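3.2 Cell layout and rack station

The garment-handling cell was installed in a furnished room with a tiled floor, and no fixtures were bolted down. The robot is a two-arm unit assembled by Trondau from commercial joint modules, with a parallel gripper on each wrist and a head camera that covers both arms. Everything the arms have to reach is ordinary household equipment. Only the drying rack has a taught position. Its front rail serves as the reference for the hanging routine, and the height of the rail is entered by hand in the cell file whenever the rack is moved.

Before each block of runs the operator parks the base in front of the rack and brings both grippers below the rail (Figure 1). Garments stay on their hangers during this step. Hangers of more than one color are used, and the garments differ in cut and print. The operator then jogs each arm to the rail and stores the offset. If the two offsets disagree by more than 4 mm, the base is parked again and the procedure is repeated.

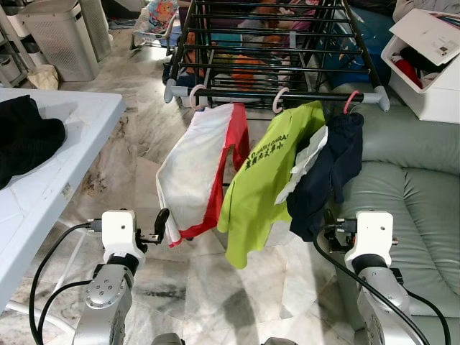

Figure 1. Rack station with both arms below the front rail. Three garments hang from the rail on plastic hangers; the navy garment is above the right gripper.

3.3 Cable routing and gripper upkeep

The gripper cables run outside the arm housings. An internal route was tried at the Plunindale site and dropped, as replacing one cable required opening the wrist and took most of a morning. With the external route the cable is left as a free loop long enough for full wrist travel. The loop has one drawback. It can catch on a hanger hook when the arm withdraws from the rail, and of the 951 runs logged in the cell, most stops that needed an operator were of this type. The withdrawal path was therefore changed so that the arm drops straight down before it moves back.

Gripper fingers are wiped with a dry cloth at the start of each block and replaced after around 2000 closures. Lint collects at the base of the finger and shifts the zero point of the jaw, so the jaw is homed after every wipe. Worn fingers were first noticed by Ľudovít Vávra of Bangash, who maintained the cell through March and wrote the check sheet now in use.

The two-handed hold is used as the load check after any finger change. One gripper takes the bar of a hanger and the other takes the hanger near its end, together with whatever fabric lies there (Figure 2). The hanger is kept close to horizontal while motor current is read on both sides. A loose finger appears as a slow drift in jaw position on one side only. The screws are then tightened and the jaw is homed again.

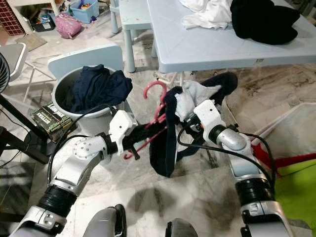

Figure 2. Two-handed hold on a pink hanger carrying a navy garment and a light gray cloth. The gray cloth is bunched at the right gripper.

3.4 Restart after a stop

After a protective stop the Pandier controller holds both arms in place with the brakes on. The operator supports the garment, opens the jaws from the pendant, and clears any caught cable by hand before releasing the brakes. The arms are then returned to the park pose one at a time, left arm first. Rail offsets are kept if the base has not moved. If it has, the procedure in Section 3.2 is run from the beginning and the interrupted run is marked as void in the log.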